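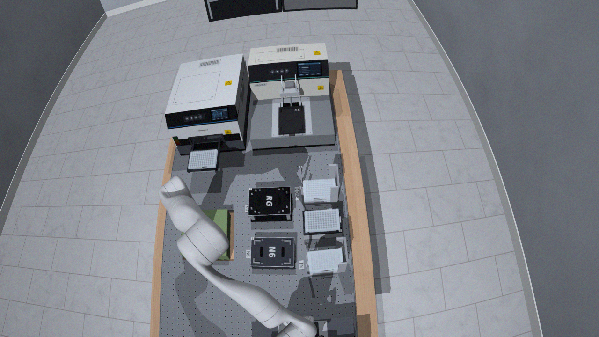

取水许可公示期间，普通居民怎样提交书面意见？

在公示截止日之前，把写明姓名、住址、项目编号和具体理由的意见书寄到或送到公示上列出的受理地址，也可以通过受理机关的网上表格提交。不需要请律师，也不需要是水利专业出身。

本页以 Wuvham 河上游的取水申请为例，说明从看到公示到交出意见书的整个过程。申请方是 Kerex 公司，计划在 Solberg 水坝下游建一处取水口，把水引到 Praltik 灌区。项目编号是 490，书面意见的截止日期是2020年9月21日。其他河流的申请步骤大体相同，受理地址和表格名称会有差别，以各自的公示为准。

一、先确认公示的种类

取水项目在批准之前往往不止一次公示，每一次公示征求的意见不一样，交错了地方可能不会被归入档案。

第一种是取水许可申请的公示，内容是谁要取水、从哪里取、取多少、用来做什么。本页讲的就是这一种。

第二种是环境影响报告的公示，内容是工程对河道、鱼类、湿地和岸边植被的影响。报告通常很长，附件比正文还长，意见要针对报告的章节来写。

第三种是工程用地的公示，涉及管线、泵站和施工道路占用的土地。受影响的土地所有人一般会单独收到通知，没有收到通知但认为自己的地在范围内的，要直接打电话到用地部门核对图纸。

公示标题里一般会写明种类。标题看不明白的，看正文最后一段，那里会写“请就某某事项提出意见”，以这句话为准。

二、取得全套材料

贴在村口或登在报纸上的公示只是摘要。写意见之前应当看到完整的申请材料，至少包括以下几样：

申请书正本
取水口和退水口的位置图
申请方提供的水文分析
用水计划，按月份列出
对下游已有用水户的影响说明
枯水期的限制取水方案

材料可以在受理机关的阅览处查看，也可以要求复印。复印要付工本费，去之前先打电话问清楚开放时间。阅览处不允许把原件带走，但可以抄录，也可以用手机拍。

有的附件在网上找不到。遇到这种情况，写一封简短的信，注明项目编号和缺少的附件名称，请受理机关提供。信要留底。如果附件在截止日之前还没有拿到，在意见书里把这件事写进去，附上那封信的复印件，并请求延长公示期。延期不一定会批，不要因为提了延期就停下来等，意见书照样按原来的日期交。

三、看懂取水量

申请书里的取水量有好几种写法，最容易看错。

年取水总量是全年加起来的数字。这个数字可能看上去不大，但如果集中在夏天几个月里取，对河流的影响就很大。

最大取水流量是取水口在任何时刻允许达到的上限，单位一般是立方米每秒。这个数字应当和河流在枯水期的流量放在一起看。

月取水量列在用水计划里。把每个月的取水量和水文分析里同一个月的河道来水量并排抄在一张纸上，哪几个月比较紧张，一看就清楚。抄的时候注意单位，申请书用的可能是万立方米，水文分析用的可能是立方米每秒，要先换成同一种单位再比较。

耗水量和取水量不是一回事。灌溉取走的水有一部分会渗回河里，申请方常常据此说明实际影响较小。这时要看退水口在哪里。如果退水口在取水口下游很远的地方，两者之间那一段河道仍然会少掉全部取走的水。

Wuvham 河这份申请的用水计划放在附件的末尾，没有编进目录，翻的时候不要漏掉。正文里只有年总量。

四、看水文分析时要查的几个地方

首先查用了哪些年份的资料。如果只用了降水比较多的年份，算出来的来水量会偏高。把资料起止年份记下来，再对照当地的旱年，看旱年有没有包括在内。

其次查测站的位置。测站在支流汇入口的上游还是下游，差别很大。位置图上一般会标出测站，如果没有标，可以向水文部门询问。

再查生态流量怎样定的。生态流量就是无论如何要留在河道里的水。申请书应当写出数值和计算方法，还应当写明由谁来监测、测到低于这个数值时多长时间内停止取水。只写“保证生态流量”而没有数值的，可以在意见书里指出来，要求补充。

最后查有没有考虑其他已经批准但还没有开工的项目。一条河上有几份申请先后提出时，每份申请单独看都可能没有问题，合在一起就超过了河流能承担的量。已批准项目的名单可以在受理机关查到。

看不懂的部分不必勉强。Heino Liepiņa 在河边种了多年果树，他给上一次申请写意见时没有碰水文计算，只写了自家抽水点在哪几个月抽不上水，附了他记的水位本子。这份意见后来得到了书面答复，申请方也补交了下游用水户的调查。

五、弄清自己和项目的关系

任何人都可以提意见，但与项目有直接关系的人，意见的分量会重一些，以后如果要申请听证或者复议，也需要说明这层关系。

下面这些情况都算有直接关系：

在取水口下游有自己的取水许可
水井离河岸近，井水受河水补给
在受影响的河段打鱼或放牧，并以此为生
土地或房屋在工程范围以内
饮用水来自同一条河或同一个水库

如果属于其中一种，在意见书开头用一两句话写明，并附上证明。取水许可证、土地证、水费单都可以，复印件就行。水井没有证件的，写清楚井的位置、深度和使用时间，附一张手画的位置图，图上标出河岸和道路。

不属于这些情况的，写明自己的住址以及平时怎样使用这条河就可以了。

六、写意见书

意见书没有固定格式。受理机关的网上表格里，正文一栏限500字，超出部分不会保存。内容多的，在表格里写要点，另外上传附件，或者直接寄纸质件，纸质件不限长短。

建议按下面的顺序写。

开头写清楚收件机关的名称、项目名称和项目编号。编号写错的意见可能会归到别的项目里去，写完要再核对一遍。

接着写自己的姓名、住址和联系方式，以及和项目的关系。

然后写明态度。反对、有条件地同意、要求补充材料，选一种写出来。态度不明确的意见，整理的人很难归类。

之后写理由。一段只写一条理由，每条理由都注明对应申请材料的哪一章、哪一页。举一个写法：

“申请书第3章的用水计划显示，枯水月份的取水量与丰水月份相同。第4章的水文分析没有说明枯水月份取水后河道还剩多少水。请申请方按月列出取水后的剩余流量，并说明低于生态流量时的停止取水办法。”

这样写，申请方必须对着具体内容回答。如果只写“取水太多，河会干”，答复往往也只有一句话。

最后写要求。希望受理机关做什么就写什么，例如不予批准、减少取水量、枯水月份停止取水、增加监测点、公开监测数据、召开听证会。要求可以写几项，按重要程度排列。只要求不予批准的，最好再加一句：如果仍然批准，应当附加哪些条件。

签名和日期不能少。几个人共同提交的，每个人都要签名并写上住址，指定一位联系人。

七、哪些内容不要写

没有把握的数字不要写。自己测的数据可以写，但要说明在哪里测、什么时候测、用什么方法测。

不要写对申请方人员的评价。猜测申请方和受理机关之间的关系，除非有文件可以附上，也不要写，这类内容会让整份意见不好处理。

不要把网上的范文原样抄下来。内容完全相同的意见通常会合并成一条答复。可以参考范文的结构，理由要用自己的话写，特别是自己住的那一段河的情况。

身份证件号码和银行账号不用写。意见书有可能连同答复一起公开，不愿意公开住址的，在信的开头注明“住址请勿公开”。

八、准备附件

附件要编号，并在正文里提到。没有提到的附件，看的人不知道它要说明什么。

水位记录、水费单、井水抽水记录、旧报纸、以前的公文往来，都可以作附件。照片要在背面或下方写上拍摄地点和日期，最好有能认出位置的参照物，例如桥墩或水尺。同一个地点在不同季节拍的，放在一起交。

用手写本子记录的，复印有关的几页就可以，原件自己保存。复印时连同封面一起印。

Bernice Arthur 整理了 Wuvham 河下游几个村的抽水记录，村民如果愿意把自己的记录合在一起交，可以和她联系。单独交也一样有效。

九、提交

纸质件可以寄，也可以当面送。寄的要用挂号，保存回执。要注意截止日期算的是收到日还是邮戳日，不同机关规定不同。Wuvham 河这份公示写的是收到日，所以住得远的人要提前寄出。

当面送的，带两份，请窗口在其中一份上盖收件章，自己带回来。窗口如果不肯盖章，请对方写一张收条，写明收到的日期、项目编号和页数。

网上提交的，提交之后会出现一个回执页面，把页面保存下来或者打印出来。没有出现回执页面的，多半是没有提交成功，需要重新填写。附件较大时上传会比较慢，不要留到最后一天晚上。

电话里说的意见不算书面意见，不会进入档案。不方便写字的人可以由别人代写，本人签名或按手印，代写人也签上名字。

十、提交以后

受理机关收齐意见后会交给申请方逐条答复，再把意见和答复一起放进审查材料。这段时间有长有短，可以打电话询问进度，报上项目编号和自己的姓名即可。

收到答复后，先看自己提的每一条是不是都有回应。漏掉的，写一封短信指出来，附上原意见书的复印件。答复里引用了新材料的，可以要求查看这份新材料。

如果受理机关决定开听证会，会另外发通知。提过书面意见的人一般会收到，但搬了家或换了电话的要主动告知。想在会上发言的，按通知上的办法报名，发言时间通常很短，把书面意见里最重要的一条讲清楚就够了，其余的已经在档案里。

许可批下来之后也会公示。批准文件里附带的条件要仔细看，比如枯水月份的限制、监测点的位置、数据多久公开一次。对决定不服的，复议和诉讼都有期限，从公示或送达之日起算，期限写在决定书末尾。到了这一步，建议找懂水法的律师看一看材料。

常见问题

租房住的人能不能提意见？

能，写现在的住址就行。

已经交了意见，后来发现写错了怎么办？

在截止日之前可以补交一份更正，写明更正的是哪一份、哪一段。过了截止日就只能以书面说明的方式寄去，是否采纳由受理机关决定。

支持这个项目的人要不要写？

也可以写。灌区里等水用的农户同样有直接关系，写法和上面一样，理由也要对应到申请材料。

可以用方言或者别的语言写吗？

公示上会写明受理的语言。不在其中的，附一份译文，译文由谁翻译都可以，写上译者姓名。

全家人写一份还是每人写一份？

理由相同的写一份，共同签名。理由不同的分开写。

一份意见能不能同时针对两个项目？

不要这样做。每个编号单独写一份，附件也要各复印一套。

联系

对填写表格有疑问的，可以到 Praltik 的村民活动室找 Kwaku Kyei 或 Edem Owusu，带上已经写好的草稿。两人可以帮忙核对编号、页码和附件顺序，不代替受理机关解释规定。本页文字由 Yiran Kang 整理，发现有误请告知活动室。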